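Gullport Community College
Department of Education and Youth Studies
EDU 214: Designing After-School Programs
Unit 6 Handout: Mentors, Visitors and the Middle-Grades Club

Instructor: Mareike Fröhlich
Teaching assistant: Parviz Ansari

Purpose of this unit

Unit 5 dealt with homework support and supervised play. Unit 6 turns to the enrichment club, meaning a small group that meets on a regular schedule, under one lead adult, around a stated theme. Students should finish the unit able to write a one-page club plan, prepare an outside mentor for a first visit, and judge whether a club is serving the children enrolled in it.

Required reading before the seminar: course reader, chapters 9 and 10. The Skevitz case study at the end of chapter 10 will be used in the group exercise and should be brought to class in print.

6.1 What counts as a club

The term is used loosely in school newsletters. For the purposes of this course, a club has a fixed membership for the length of a term, a lead adult who attends every meeting, and a theme that the children can name. A room that is open to anyone who drops in is a drop-in program. It may be an excellent one, but it is planned, staffed and evaluated differently, and the two should not be confused in written work.

Themes fall into two broad families. Skill clubs teach something that can be practiced and shown: cooking, sewing, chess, computer repair, public speaking. Conduct clubs are concerned with manners, responsibility and how members treat one another. Many conduct clubs borrow activities from skill clubs, and this is generally to their advantage. Children aged nine to eleven will discuss courtesy for a short time only, but they will practice it at length if they have to share a set of tools.

6.2 Group size and the length of a meeting

The course uses 14 members as its planning figure for a club with one lead adult and one helper. Plans submitted for Assignment 3 should assume that number unless the student gives a written reason for another.

A meeting is planned at 90 minutes from dismissal to pickup. New leaders tend to treat the whole of this period as activity time. In practice it must also hold the snack, attendance, the walk from the classroom, cleanup, and the handover to families. Students should draw up the schedule backward from pickup. The following outline is acceptable as a starting point:

3:10 Arrival, attendance, snack
3:25 Opening circle and statement of the day's task
3:35 Main activity
4:15 Cleanup, with named duties
4:25 Closing circle
4:35 Handover begins
4:40 Last pickup

The opening circle should be short. Its function is to let each child speak once before the work begins, so that quieter members have already been heard by the time the room becomes busy.
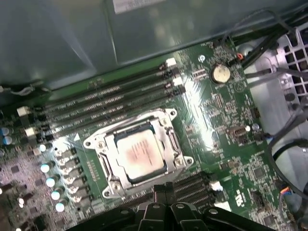 Cleanup duties should be posted in writing and rotated. When duties are assigned by voice at the end of a meeting, they go to the children standing nearest the leader, and the same few members end up doing most of the work. A wall chart with clothespins is sufficient.

6.3 Preparing a mentor

A mentor, in this unit, is an adult from outside the school who meets with the club more than once. A guest who comes a single time is a visitor. Both are useful. A visitor can be introduced with little preparation, whereas a mentor needs a proper briefing from the lead adult, held in person and before the first session.

The briefing should cover:

School sign-in rules and the screening required by the district
Where the mentor will sit or stand, and with which children
What the members have been told about the mentor's work
Topics that are left to families
How to respond if a child discloses something worrying
What to do when the conversation runs dry

The last item is often overlooked. Adults who are at ease in their own workplaces may find a table of fourth graders difficult. Viola Farina, in the lecture recording for this unit, recommends that every mentor be given a simple object or task to bring to the table. Her reasoning is that children ask better questions about something they can handle, and that silence during a task is comfortable in a way that silence during an interview is not.

Mentors should not be asked to give speeches. If a mentor wishes to speak to the full group, five minutes is the limit, followed by conversation in threes and fours.

Mentors must never be alone with a child. This rule has no exceptions, and it applies equally to parents of members and to school employees who are acting as mentors. Doors remain open. Rides home are not offered or accepted.

6.4 Inviting families

Families should receive notice of the club's theme before enrollment and again before any mentor session. The notice should state in plain words what will be done, who will be present, and when the child may be collected. Phrases such as "character building" tell a parent very little. "Members will practice introducing themselves and shaking hands with adults from the town" is better.

Where a club was first set up for boys only or girls only, the leader should be ready to explain what is offered to the others and should consult the school's policy before the flyer goes out. Chapter 9 sets out the arguments on each side. Students will be expected to know both.

Dress requirements deserve particular care. A club that asks members to wear a collared shirt or dress shoes must be able to lend them, and the lending must be done quietly. A rack in the club room, open to everyone, works well. Sending a letter home to selected families does not.

6.5 Budget

Assignment 3 uses a fixed annual budget of $2,000. The sample plan in the course reader, prepared by Shih-chieh Yu, spends $457 of this on snacks and leaves the remainder for supplies, printing, a bus for one outing, and a small reserve. Students may depart from the sample but must show every line. Donated goods are to be listed with a value of zero and the name of the donor, so that the next leader knows what would have to be bought if the gift were not repeated.

Payment to mentors is not permitted in this exercise. Reimbursement for parking or materials is permitted and should appear as its own line.

6.6 Judging whether the club is working

Attendance is the first measure and the easiest to collect. It should be read child by child. A steady total can conceal the fact that several members have stopped coming and others have taken their places.

The second measure is what members say when asked by someone other than the leader. Kaede Ebihara's short interview form, reproduced in the reader, contains four questions and can be completed during snack. The wording should not be changed, as responses from October and from spring cannot be compared if the questions differ.

The third is the classroom teacher's view. Leaders should ask about one or two specific behaviors, such as waiting for a turn or greeting a substitute. A general question about improvement will usually receive a polite and general answer.

Claims beyond these measures should be made with caution. A club that meets once a week is a small part of a child's life, and changes in grades or discipline records may have many causes.

Group exercise: the Skevitz case

Work in groups of four. The Skevitz after-school program is entering its second year. Its conduct club is fully enrolled, two of its mentors have moved away, and the principal has asked that the next mentor session be opened to siblings. Using the case study, prepare:

A revised schedule for the open session
A briefing sheet for one new mentor
A notice to families of no more than one page

Each group will present for six minutes. One member should act as timekeeper.

Assignment 3

Submit a club plan for a school of your choice, real or from the case studies. The plan consists of the one-page summary, the meeting schedule, the mentor briefing and the budget. Submit all four parts as a single file through Skasteo. Work sent by e-mail will not be graded.

Students who are placed at the Sasaki Center for their field hours may base the plan on a club they have observed there, provided that no child is named or described in a way that would allow identification.

Questions about the budget sheet should be directed to Parviz Ansari during posted office hours. Requests for an extension go to the instructor and must be made before the deadline.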